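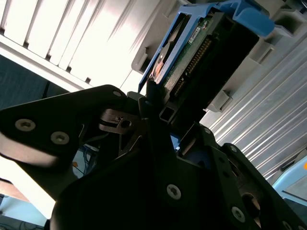 Figure 2. Gripper at a hard drive in a blue caddy, server chassis.

Home | Journals | Browse Issues | For Authors | Contact
Search this journal Go Advanced search

4.2 Electricity demand under the two tariff cases

The Radwan district buys most of its power from the regional grid and the remainder from the Stelton hydro station. Demand peaks in winter, when electric heaters are in use, and again for a shorter period in June, when irrigation pumps run through the afternoon. The model treats these two peaks separately. They respond to price in different ways, and earlier versions that joined them gave poor results for the pumps.

Under the flat tariff, all households pay the same rate at every hour. Under the stepped tariff, the rate rises once a household passes 900 kWh in a billing period. We kept the fixed monthly charge the same in both cases, so that any change in use could be traced to the rate alone.

In the flat case, winter demand grows slowly with the number of connected homes. In the stepped case it stays close to its starting level for the first years and then begins to rise as older oil furnaces are replaced. The shift is strongest in Skorkuro, where many houses are large and poorly insulated. Kondel has smaller homes, and few of them reach the upper step.

Pump demand hardly changes between the cases. Growers told us they water when the crop needs it and look at the bill later. A time-of-day rate might move part of this load into the evening, but we did not have hourly meter data for the farms and left the question open.

We also tested how the results depend on the fuel price. With the oil price index held at 100, furnace replacement follows the path set out in Section 2. A higher index brings the replacements forward and raises winter demand under both tariffs. The order of the two cases stays the same in every run.

Rural lines were assumed to have enough capacity throughout. The assumption is weakest for the line serving Skorkuro, and Section 5 returns to it.

This site uses cookies to remember your settings. Accept Manage cookies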